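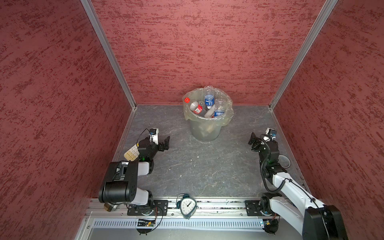 26/08/2021

Got to the club room at nine and stayed until they locked the corridor. Our project is called Eleck now, after a long vote, and the task for the Rendavus cup is fixed: plastic bottles off the floor and into the bin, two arms, no hands in the cell.

Spent the morning on the recordings. We have 375 usable runs and I threw out three more where I had bumped the left arm while driving it. My part is the left side, Rafail Balaskas has the right. He is faster than me but he closes the gripper too early, and then the bottle rolls. I lift too high. We wrote both things on the board.

After lunch we changed the order so the arms take turns near the rim - they had been getting in each other's way since May. Then I laid the bottles out again, caps in different directions, labels mixed, and we went on.
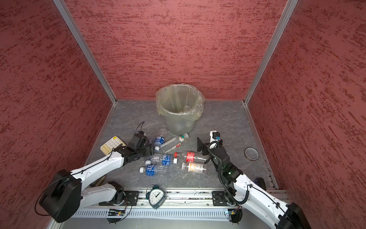 Rafail said we should stop adding runs and train on what we have, and that Tzanetos would let us use the big computer overnight if we asked before six. I wanted another two days of recording. We asked, and the training started at 5:40.

Entry fee for the cup still not paid. Wrote up the log, copied everything to the second drive, and ate a cold sandwich on the bus. Tomorrow I have to return the Pestent manual to the library and fix the loose screw on my controller.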